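Plestusstead House
Laundry and Drying Room: Monthly Inspection Checklist
Date: 13 January 2025
Rooms covered: drying room, folding area, hall closet, tiled passage

FLOORS

1. Passage tiles sound, none lifting: PASS
Comment: Patterned tiles are in good order. Grout by the closet door is crumbling again. It was filled in August and has not held. Refill with the flexible type this time.

2. Walkways free of clothing, bags and cords: FAIL
Comment: Clothes on the floor between the closet and the folding table. Same finding as last month. Anything dropped is to be picked up right away and put on the table or in the lost items bin. A garment on tile slides underfoot, and the bright pattern makes small items easy to miss, socks most of all.

3. Mat at drying room door lies flat: PASS
Comment: Corner has been taped down. Tape is fine for now. 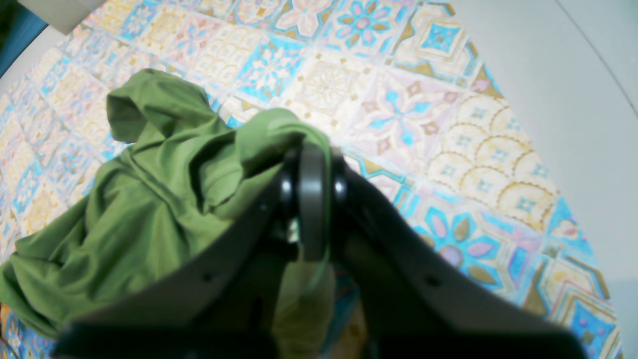
Outerwear is the main problem in this section. Jackets and hooded tops get left until last, and by then the rail is full. Hang them first. Check pockets before anything goes in the machine. A coin got into the Flarier drain filter in the last month and had to be picked out with pliers.

DRYING RACKS AND RAILS

4. Wall rail fixed firmly at both ends: PASS
Comment: Rail length is 1172 mm. Left bracket tightened a quarter turn.

5. Folding racks lock open: FAIL
Comment: The Cartwright rack drops on one side when loaded. Tagged and moved to the closet. Do not use until the hinge pin is replaced.

6. Clearance of 1000 mm in front of heater: PASS
Comment: Floor line is wearing off. Repaint.

7. Skadis pegboard secure, hooks not overloaded: PASS
Comment: Two hooks missing. Clothes brush and lint roller are sharing one hook and keep falling.

MACHINES

8. Lint screen clean: PASS

9. Washer hoses dry, no bulges: PASS
Comment: Cold hose has a little rust on the collar. Look at it again next time.

10. Vent duct clear to outside: NOT CHECKED
Comment: Outside flap was iced over. Do this one first at the next visit.

FOLDING AREA

11. Table steady: PASS

12. Lost items bin emptied and sorted: FAIL
Comment: Full to the top. Unclaimed items need to be washed, folded and put on the shelf with a date label. Several were put in damp and the bottom layer smells.

13. Labels and pens stocked: PASS
Comment: Last label used was 339. New roll is in the drawer.

TO DO BEFORE NEXT INSPECTION
Clear passage floor, add a second row of coat hooks
Hinge pin for Cartwright rack
Regrout by closet door
Empty lost items bin
Check vent duct

Result: open, three fails and one item not checked.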